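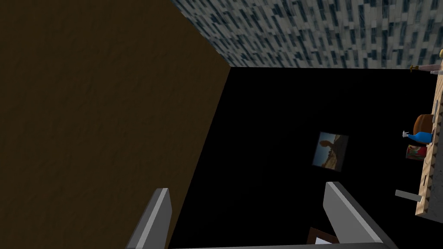 6 min read

3. Collecting the examples

Figure 1. A wrist view from one of our simulated tabletop episodes, with the gripper open and the objects lined up on the wooden top.

I'll start with the wrist view, as it's the part of this project people ask me about most. We store every wrist view exactly as the simulator renders it, and in plenty of episodes that means the world is lying on its side. In Figure 1 the table runs down the right edge and the blue spray bottle points left, along with everything else on the wood. I spent most of September arguing with Ilango Kotian about whether to rotate these before training. He wanted them upright. I wanted the policy to cope with whatever the wrist was doing at the time (and, okay, I also didn't want to write the rotation code). We left them alone, and I'm still glad we did!

The collection itself is simple enough. We call the whole pipeline Clamside. It picks a room, picks a table, drops in a handful of objects and hands control to a person with a controller, who gets one short instruction and does their best to follow it. When they're happy they press a button and the episode gets saved. We ran 64 room layouts this way, with 100 saved episodes for each, and I drove far more of them than I'd planned to. My thumbs were sore for a while.

What goes in the rooms matters more than I expected. Our first batch had plain walls and plain floors, and the policy we trained on it got confused the moment we gave it anything busier. So now the surfaces come from a texture pool: a bumpy brown wall here, staggered blue and gray strips there, sometimes a picture with rocks and sky. Some of the combinations are pretty ugly. I stopped caring once I saw the held-out scores go up.

The objects get the same treatment. Each table mixes easy shapes with awkward ones, so a pumpkin-like thing with ribs can end up sharing the wood with a spray bottle and a small red-fronted package. Long thin items are the worst to drive. From the wrist they can look like a mark on the table until you're very close, and I've closed the fingers on thin air more often than I'd like to put in a paper.

We also kept the dark views. Past the walls our rooms just stop, and the renderer fills the rest with flat black. My first instinct was to throw out any episode where black took up a big chunk of the wrist view. I tried it on the Jarkodon split, lost 26 layouts' worth of usable approaches, and put them all back the same evening. The policy doesn't seem to mind. It did need the fingers in view, so we kept the wrist camera mounted low enough to catch both of them.

For each saved episode we log the instruction, the joint angles, the gripper opening and the wrist view at every step. Failed attempts go into a separate folder, and we don't train on them in this section; Section 4 gets into what happens when you do.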